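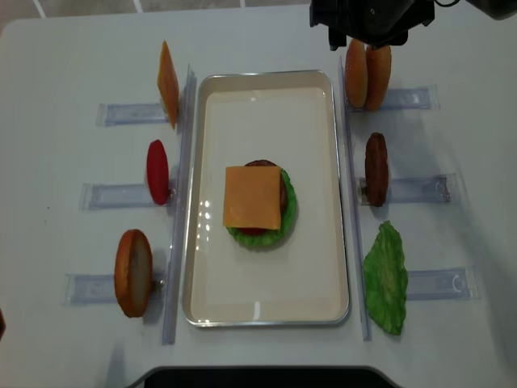
A burger stack topped with a slice of orange cheese, on a metal-rimmed tray.

The Long Afterlife of a Small Horror Picture

When the Brekwood Film Archive announced in March that it would devote a full season to low-budget American horror, the centerpiece of the program surprised many of its members. The archive passed over the established favorites and chose Didenko, a regional production completed in 2000, released in only a handful of theaters, and unavailable in any authorized edition for most of the years since. The restored print runs 148 minutes. The version that audiences saw at the time of release was considerably shorter, and its admirers have argued for years over which of the two should be regarded as the film.

Didenko takes its title from the name of a grain-storage company whose abandoned elevators stand at the edge of the town in which the story takes place. The plot is simple. A county surveyor arrives to settle a boundary dispute between two families, finds that neither family will discuss the land in question, and gradually learns that the town has been keeping its dead in the elevators in order to avoid a tax on burial plots. The dead, in the tradition of the form, do not remain where they have been put. Almost an hour passes before the first of them is seen, and even then the camera stays on the far side of a gravel lot.

That patience cost the picture its first audience. The distributor, Womus Releasing, had acquired the title on the strength of a four-page outline and expected a product suited to late-night engagements. According to correspondence now held at the archive, the company asked for the removal of the surveyor's entire first day in town, a long supper sequence, and all but one of the scenes set in the records office. The production complied. Womus opened the result on a Sunday, without advance screenings, and withdrew it after two weeks.

Reviewers of the period were not kind. Most of the notices preserved in the archive's clipping file run to a single paragraph, and several complain that characters refer to events that the viewer has never seen. The complaint is fair. In the release version the surveyor speaks of a ledger that has not been introduced, and one of the two families disappears from the story without explanation. What remained was an effective final half hour attached to a confusing first one.

The restoration addresses these faults, although it does not remove all of them. The work was carried out over six years from three sources: the original camera negative, which was complete except for two reels; a worn projection print; and a videotape copy prepared for the composer. The videotape was the only surviving source for part of the supper sequence, and the change in picture quality is plain to any viewer. The archive decided against artificial correction. A short printed note, distributed at each screening, identifies the affected passages and explains the choice.

The supper sequence justifies the effort. It lasts eleven minutes and contains very little dialogue. The surveyor has been invited to eat with the older of the two families, and each person at the table is served before him. The sound of cutlery is recorded at close range and mixed above the voices, so that the conversation has to be followed through it. Nothing frightening takes place. Yet the order in which the dishes are passed establishes who holds authority in the house, and the later violence follows that order exactly. Viewers who know only the release version have never had this key to the ending.

Horror films of the period are often described in terms of their influences, and Didenko has plainly learned from the slow-moving undead of earlier decades. Its dead are neither fast nor clever. They can be outwalked without difficulty on open ground, and the screenplay takes care to keep its characters off open ground. The elevators are reached by ladders and narrow catwalks. The houses have small rooms and heavy furniture. In the records office, where the surveyor makes his stand, the aisles between the cabinets are too tight for two people to pass. The geography is laid out in the first hour with great care, and the final act makes use of every part of it.

The film's humor has received less attention than it deserves. Much of it comes from the behavior of local government. The surveyor's superiors communicate with him only by letter, and their letters remain concerned with mileage claims long after the town has begun to empty. A hearing on the boundary dispute is held as scheduled, with four people present, while the building's outer doors are being barricaded. The minutes are read aloud and approved. These scenes were played straight, and the cast shows no sign of having been told that they were funny.

The music is a more difficult matter. The score was composed for the release version, under severe pressure of time, and it covers only the material that Womus retained. The archive considered commissioning additional music for the restored passages and decided to leave them without any. The effect is uneven. In the scenes at the boundary fence, the absence of music is a real advantage, and the wind across the microphones does more than an orchestra could have done. In the transitional passages the silence can feel like an omission, particularly when a cue begins abruptly at the point where the older cut resumes.

A longer running time also exposes certain weaknesses that the cuts had hidden. A subplot concerning the surveyor's estranged brother occupies nine minutes and leads nowhere. The younger members of the two families are thinly drawn, and a romance between them is introduced too late to carry the weight placed on it in the closing scenes. Some of the night photography is so dark that action can be followed only by sound. It would be a mistake to present the restored Didenko as a lost masterpiece, and the archive's program notes wisely avoid the term.

It is better understood as an ambitious and unusually serious example of regional filmmaking. The production was based in Flisesura, a farming community whose residents filled most of the supporting roles and lent the majority of the locations. Payroll records list 151 people, of whom about a third had any previous experience in film or theater. The faces in the hearing scene, the hands at the supper table, and the flat, unhurried speech of the county clerk belong to that place, and they give the picture a texture that studio productions of the same period seldom achieved.

The season at Brekwood places the film alongside other titles with a similar history of interference, among them two that survive only in their shortened form. The archive has arranged the program so that the release version of Didenko is shown first, with the restoration following a week later. Members are encouraged to attend both. The comparison is instructive for anyone interested in editing, and it also makes clear that the people who shortened the film were not careless. Their version is efficient. Several of its transitions are sharper than those in the longer cut, and at least one shock, involving a grain chute, was improved by the removal of the shot before it.

A home edition containing both versions is in preparation. It will include the composer's videotape in full, a selection of the Womus correspondence, and the complete printed note on sources. The archive has not announced a date. Screenings continue at Brekwood in the evenings, and the longer version begins at 7 p.m. to allow for a brief intermission, placed directly after the supper.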